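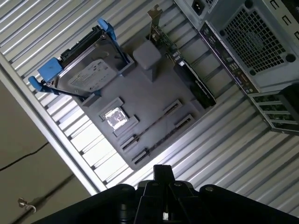 Posted by solderbird, 21st February – 7 replies

Finally took the plunge on a quiet home media server! Case is here, side off, board plate in, and I'm grinning like a kid. Plan is to rip almost 700 CDs plus all our old concert recordings. Now the big question – one large drive or two smaller ones mirrored?

mossy_keys wrote:
Mirror, every time! I lost a whole summer of live tapes in June and I still think about it.

Fenwick22 wrote:
Mirroring isn't a backup. Delete a folder by mistake and it's gone from both drives. Get one big drive and put a second copy at your sister's place or wherever.

mossy_keys wrote:
Sure, but a mirror keeps the music playing when a drive dies. Do both!

tapehead_lu wrote:
My library is 2,000 albums on a single Collet drive, copied to another one I keep at work. Seven years, no trouble. Spend what you save on a Flavau fan (mine is so quiet I keep checking it's spinning).

Fenwick22 wrote:
Citura fans are quieter and I'll die on that hill.

solderbird wrote:
You're all great. Going with one drive and an offsite copy for now – I can add the mirror later. FLAC for everything, right?

tapehead_lu wrote:
FLAC! And fix your tags as you go, please, not at the end.

3 shares | Contact | Copyright the forum and its posters | Back to top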